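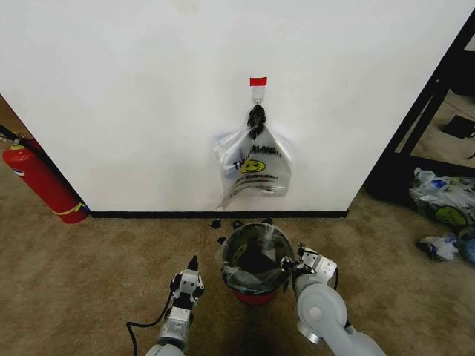
Dirkillow Building Services, Waste and Recycling Section

Wastebasket Liner Routine: README

Last updated: August

## Scope

This file accompanies the Kendent collection. It sets out the routine and the terms used in the labels.

## Objects

- Wastebasket: small and round, with a clear plastic liner folded over the rim.
- Hanging bag: a printed carry-out bag on an adhesive wall hook, knotted at the top.
- Bag pile: crumpled plastic bags on the floor by the black metal shelving.
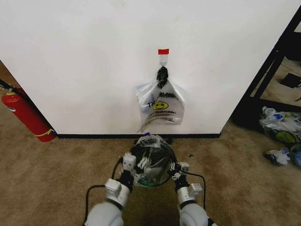 Leonie Hauser asked whether a liner that is less than half full should be changed at all, and proposed that dry paper waste stay until the next round. The section has adopted her wording for offices. Kitchens are still emptied on every round.

## Routine

1. Gather the rim of the liner before lifting.
2. Pick up scraps from the carpet near the basket.
3. Fit a new liner and fold it over the rim.
4. Use the label "bag, full" for any bag holding waste, whatever the amount.

Rounds begin at 8 and are scheduled for 30 minutes per floor.
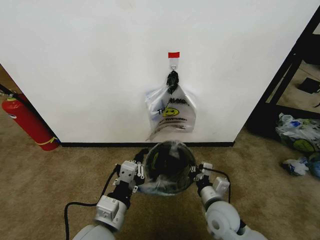
According to the Timura office, "bag, full" is misleading for a bag with one or two items in it, and "bag, in use" would be clearer. The present label remains in force until the next revision of the Rainer label list.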